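sorting out the village hall rota again, thread, sorry its long

1/ Asthorpe evening classes start back in a fortnight. We had 108 people on the list before everything shut. Want to get near that again

2/ Spanish with Roxana Correa is back, beginners and the ones who did a year already. Same books. If you've lost yours tell me NOW not on the night

3/ Karim Shboul doing household sums. Bills, payslips, how to read a pension letter. My mum went last time and has been unbearable about her energy tariff ever since

4/ Bread is full. Yes already. Waiting list open, don't message Dirk Wegener directly he's got a job

5/ Money. Grant came to 2,226 and heating ate 522 of it before we'd bought a single pen. So it's tea only, bring your own biscuits

6/ Fees same as before. Pay for the whole term or pay each time, both fine. If it's a struggle just say, quietly, and we'll sort it 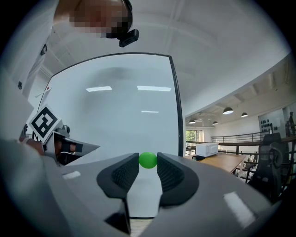
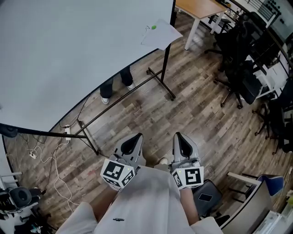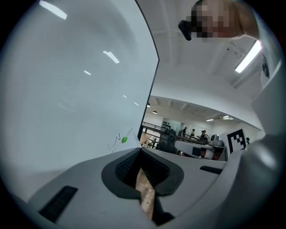 ## Dates and bits people keep asking

7/ Sign up closes 26/09/2021. Not the day after. I mean it this time

8/ Parking: not outside the chemist. Use the Nieminen yard, gate's open til late, walk through by the bins. Bring a torch, teh lamp there is still out

9/ The 313 bus stops at the top of the hill but the last one back to Derkville goes before Spanish finishes. Two people have offered lifts so far. Could do with another

10/ No creche. We asked. Older kids can sit at the back with homework if they're quiet, Karim says his lot is fine with that, Roxana would prefer not

11/ Choir is a maybe. Amancay Escobar will run it if we get enough low voices. We have no low voices. Husbands, brothers, please

12/ Someone asked about exams and certificates. No. You come, you learn some Spanish, you go home. The college does the proper ones, their list came out in June so be quick

13/ Windows will be open so wear a jumper. Two jumpers for bread

14/ Still need a person to unlock on the second week, I'm at my sister's. It's one key and an alarm code, takes five mintues. Reply here or knock, blue door past the post box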